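Wed 2 September

I've been promising a post on the day job for ages, mainly so I can send my mum a link instead of trying to explain it over Sunday lunch again. So, tea made, feet up, let's go.

For anyone new: I work on a small team that collects examples for a robot to learn from. Other people do the clever bit with the learning. My bit is making sure there's something worth learning from in the first place, which in practice means I spend my days deciding where a table should go and then arguing about whether it went there properly.

We've been on two-person jobs since June. Before that it was all things the robot could do alone at a counter (cups, cloths, putting lids on tubs, so many lids) and I'd got pretty comfortable with it. You set up, somebody drives the robot through the task, you reset, you go again. By lunch you've got a tidy pile of recordings and a sore back. Then Augustina Mensah, who runs our side of things, came back from a meeting at Felstead and wrote "CARRYING, WITH A PERSON" on the whiteboard and underlined it twice.

Carrying with a person is a different animal! When it's one robot and one tub, everything that moves is moving because the robot moved it. Put somebody on the other end of a table and half of what happens is their doing. They lift a bit early. They have a preferred shoulder. They've decided the table is going left round the sofa and they haven't mentioned it.

Our first batch was 40 carries and I was really proud of it. I'd written a proper script: count of three, lift, four steps, lower, let go. Fuseini Dankwa took the human end for every single one, and Fuseini is a lovely steady lifter, so the recordings looked beautiful. Smooth as anything. Emlyn Prothero trained something on them over a weekend and it worked nicely with Fuseini and was hopeless with everybody else. I had a go and it was like being paired with someone at a ceilidh who only knows the one dance. It was waiting for a lift at exactly the speed Fuseini lifts, and I'm a yanker, apparently.

So we threw out the script, or most of it. The second batch was another 40, with four of us swapping ends and no counting aloud. I was told to stop apologising to the robot when I bumped it, which I've not managed. We also started keeping the wobbly ones. That was a bit of an argument. Iker Vidal wanted anything with a stumble or a re-grip binned, on the grounds that you don't teach someone to carry furniture by showing them people nearly dropping it. Augustina's view was that nearly dropping it is most of carrying furniture. We settled on keeping a recording if the pair recovered and finished, with a note in the log saying where the trouble was. If the table ends up somewhere it shouldn't be, the recording goes in a separate folder and we decide later. (The folder is called "later". It's getting big.)

The notes are the part I've become a bore about. Every recording gets a line: who was on the human end, which table, which way round, what the floor was, anything odd. It takes hardly any time if you do it straight away and it's completely impossible if you leave it until four o'clock. I did leave it until four o'clock once, in June, and I had to sit and watch an entire afternoon back at double speed trying to work out from the knuckles whether it was me or Abdul-Rahman Sulemana. My knuckles, it turns out on close study, look like my gran's.

We name the tables so the log is readable. There's Tronness, a big heavy thing that I'd happily never see again, and Yakubu, and then Ritmont, the one everyone asks for. I can't remember how the naming started and by now it would be rude to change it.

As of last night we have 1169 carries in the log that I'd put my name to. The target for the autumn is a good bit more than that, and the next 350 all have to be in rooms we haven't used, with people who don't work with us. I've started eyeing up friends' hallways. If I've been round to yours lately and seemed very interested in how wide your doors are, now you know.

One thing I didn't expect to care about is how people hold the edge. Left to themselves most of us curl our fingers round and clamp on, and then we shuffle our hands about as we go. The driver at the robot's end can't feel the table the way you can, so they tend to pick a grip and stay put, hands nicely spread, and the person adjusts round them. I'd like more recordings where it's the robot's end that does the shuffling. Emlyn says that's a driver training problem. I say it's a Thursday problem and we'll see.

The other thing is walls. I love a wall. Carrying a long table down the middle of an open floor is easy for everybody, and you learn very little from it, but run it along close beside a wall and both ends have to think about the same side at once.

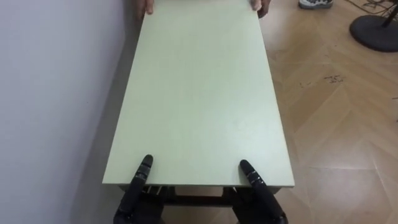
How do you know when you've got enough examples of one thing?

You stop when new ones no longer change what the robot does. We train on what we have, try it with somebody it hasn't carried with before, then add another batch and try again. If the second go is no better than the first, more of the same won't help and we change something: the person, the room, the table.

My mum's going to ask that one so I thought I'd get in early.

Next up for us is corners, and after corners, doorways, where the human end has to go through backwards and can't see a thing. Abdul-Rahman has already said he's not doing doorways with Tronness. I've put him down for Ritmont, and I've put myself down for the first morning, when everyone's fresh and the biscuits haven't gone.

If you've got a long hallway and a free afternoon, leave me a comment. I'll bring cake and my own table.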